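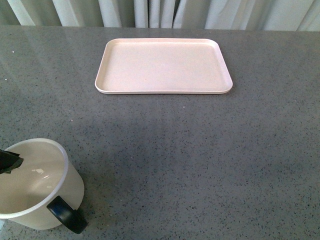

Speckled gray countertop, pale curtains.

The Summer I Learned to Do Nothing Before Nine

By Ebony Bolger

I used to wake up and grab my phone before I had both eyes open. Email, weather, news, a video of a goat, more email. One morning in June I checked how many times I'd picked the thing up the day before, and the answer was 108. I wasn't even expecting a call!

So I made a rule. No screens before nine, for the whole summer, and I told my sister so that I couldn't wriggle out of it (she lives in Bresgate and has a memory like a filing cabinet).

The first week was awful. I read the back of the cereal box. I read the warranty for the dryer. I cleaned out the drawer with the dead batteries in it and felt my hand going to my pocket every few minutes, like a dog checking for a treat that's already been eaten.
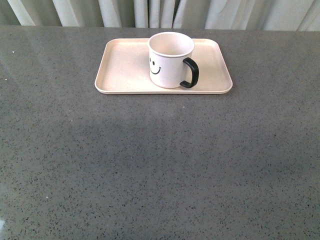
By the second week I'd started walking. There's a loop behind my place that goes down Naylor Street, past the bakery and along the creek, and I must have driven by that creek for 4 years without once seeing the heron. Big gray thing, very grumpy, stands there like he's waiting for a bus. I now plan my mornings around him, which my husband finds hilarious.

I also started writing letters, real ones, with stamps. My old roommate Heline wrote back six pages, and half of it was about her tomatoes, and I loved every word. We'd been texting each other thumbs-ups for years and I had no idea she'd taken up the cello.

Have I slipped? Oh, plenty. I cracked on vacation and spent a whole sunrise looking at other people's vacations. I came home to 2,187 unread emails and deleted most of them without opening a single one, and so far the only person who's complained is my dentist.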